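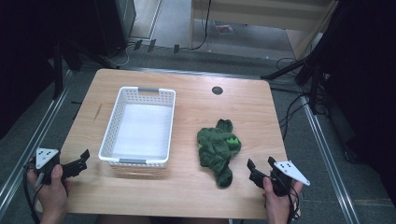
1 min read

October 15, 2022. Lilmont bench, tidying task.

Joyce Urio wants the green plush thing and the white basket as our standard pair. I am not convinced. The basket is fine: stiff plastic, grey handle inserts, slots all round. The plush is another matter. It never lies the same way for two people, so "put it in the basket" means something different each time. My note from June said the same and got no reply.

The table bothers me more. Dennis Muli says the grey mark is just a scuff and will rub out. 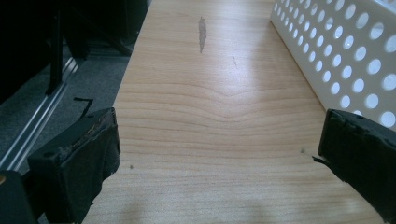 I doubt it. It looks to me as if the finish has gone, and there is a thin scratch a little way off to the right that he left out of his list. Wotex polish is his answer to everything. I would try a damp cloth first, on the underside, and write down what happens.

Back to the plush. The pile is deep and the lime felt bits hide in the folds, so we can't use them to say which way up it is. Joyce thinks we can. I'd like to see her do it 8 times running.

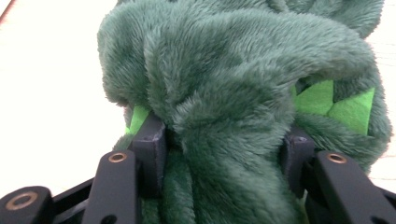 Still to settle

Whether "tidy" means in the basket or folded in the basket. The Rirnalgate sheet says both, on different pages.

Whether we swap the tabletop. Dennis says the grain pattern is handy for lining things up. 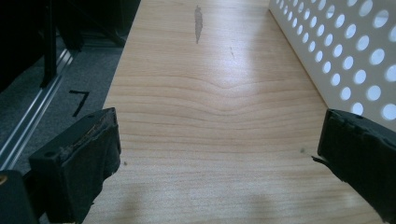

Maybe, but the glare washes a good part of it out, and a strip of tape would do the job better. Leave the tabletop for now. Ask Joyce for the old sheet before anyone rewrites the new one.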